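Tuesday, late

Three quotes on the desk now and I trust none of them. Losotton came in at the top, as expected, and spent most of its PDF telling me what "scalable" means. Nikolaidis is cheaper but leaves out the mounting plate, the spare fingers and the shipping, so it isn't cheaper. Sundby wants to lease us the whole thing and won't put the buyout price in writing.

What I have to decide by the end of August is whether we buy a second arm or spend the money on the one we've got. The line in the budget says 3,000 and it says "gripper and accessories," which was me being vague last winter and which I'm now stuck with. 3,000 does not buy an arm. It buys most of a gripper, or a decent set of fingers plus a camera, or a very nice pile of brackets.

Sat with the Nilla setup for most of the afternoon to see where the money would do any good. Bottle, tray, cookie box, the little yellow thing, gray table.
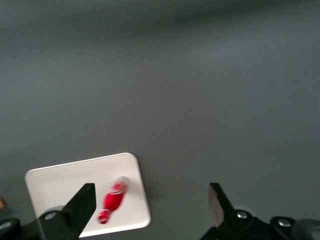
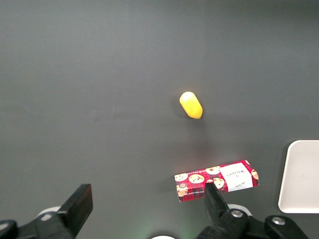
Black fingers, gray table, wrist camera.

The sales line from Losotton is that their soft fingers "handle anything." I asked for anything in writing and got a table of 40 items, most of them cubes. I'd like to see the table again with a soda bottle on its side and a flat box on it. A flat box is a miserable thing to pick up, and I don't care what the brochure says about compliance.

The soft fingers are 1,117 a pair. A pair! And they're a wear part, it says so on page six, in smaller type than the rest. So that's 1,117 now and 1,117 again whenever they tear, and when I asked how long a pair lasts I was told it depends on the application. Nikolaidis will sell plain rubber pads for 244, which you glue on yourself. I keep coming back to the 244. It might be stupid. It would at least be a cheap kind of stupid, and we could find out before the money disappears into next year.

The new camera I'm dropping. The demo reel was lovely, but blur is partly a matter of how fast you move and how much light there is, and we own a lamp -- we own several.

Wrote to Sundby again about the buyout. Asked for one number. Will probably get a phone call.

To do: check if the Nikolaidis pads fit our screw spacing or if the glue is really the whole plan. Find last year's invoice for the brackets. Ask for the budget line to be split so I can carry some over -- they'll say no, but ask.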